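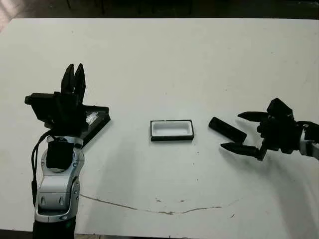

The people who gather examples should decide which examples to keep
2018-12-24

Most of the arguments I hear about teaching robots by example are about volume. How many recordings have you got, how soon can you have more, what would it cost to double them. I think we should spend more of that time on a duller matter, which is who throws recordings away and on what grounds.

At Fallusico we have been gathering examples on a two-armed table set-up for most of the autumn. A person guides the arms through a small job, the joint positions and the camera views are stored, and the person does it again. At the last tally we had 1,918 recordings. Every one of them went through a review at the end of the week, done by someone who had not been at the table, working from a written list of faults. A recording with a long pause was cut. So was one with a second attempt at a grasp, or one where the path of the arm looked untidy.

I wrote that list, and I now think it was a mistake.

Take the second attempt. An arm comes in at a poor angle, closes, doesn't get hold of the thing, backs off and tries again from a better place. On my list that counted as a fault. But a model trained only on clean grasps has never been shown what to do after a bad one, and it will make bad ones, because its first guess is worse than a person's. Amparo Sotelo, who has recorded more hours than anyone else here, told me this in her first week. I nodded and left the list alone. We trained on the clean set, and the arm would close on nothing and then carry nothing carefully across the table.

Pauses are harder. Some are a person thinking, and the model learns to stop dead for no reason it could know about. Others are a person waiting for a thin, springy thing to settle before letting go of it, and those are part of the job. From a plot of joint speeds the two look the same. The person who made the pause knows which it was, at least for a few minutes afterwards. By Friday even they have forgotten.
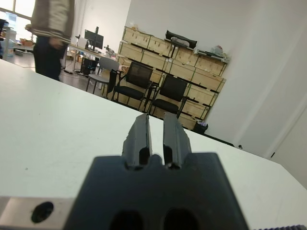

The view from a wrist camera, with the rest of the room beyond the table.

That picture bears on another item from my list, which said the background should be kept still. People walk past. Chairs get moved, and the daylight changes through the afternoon. I had recordings dropped for this, and Nilton Paucar objected on the grounds that a robot which only works in an empty room isn't much use to anyone. He was right about the general point. I would still drop a recording where somebody leans over the table and blocks the work, but Nilton would drop that too, and he'd do it on the spot without needing a rule.

There is a fair case against me. People judge their own work kindly. If you pay by the kept recording, they will keep everything, and if you let each person set a standard you will end up with several standards. Stover, a contractor we talked to in the spring, had exactly this trouble and went back to outside review. My answer is to stop paying by the recording. Pay for the hours and ask for a short note with each one: kept, dropped, or unsure, and a few words on why. Have a second person look at the unsure ones the same day, while the objects are still out on the table.
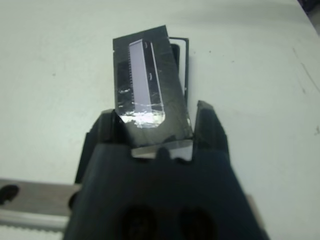
A flat, shiny black object held between the gripper's fingers.

Shiny things are where the notes have earned their keep. Creased film and foil throw back light, and the reflection shifts as the wrist turns. Someone reviewing the video later may well see a bright patch and call it a camera fault. The person at the table knows whether they could make out the edge they were aiming for. "Couldn't see the edge, went by feel" is a poor sentence for a database and a very good one for whoever has to work out why the model fails on that object.

We tried the new arrangement for 4 weeks. It was slower - we lost 10 minutes in most hours to notes and talk - and I had to explain that to Stidberg, who had been promised a rate. What we got for it was a smaller pile of recordings that I can say something about. When a run goes wrong now, I search the notes first.

I don't claim this settles anything about how well the trained arm will do. We haven't run a proper comparison, and until we do, anyone who prefers outside review can say so with a straight face. The comparison is planned for January: 2 models, the same number of recordings each, one set picked by my old list and the other picked by the people who made it. Amparo is choosing the test objects. I have asked her to include some that she dislikes.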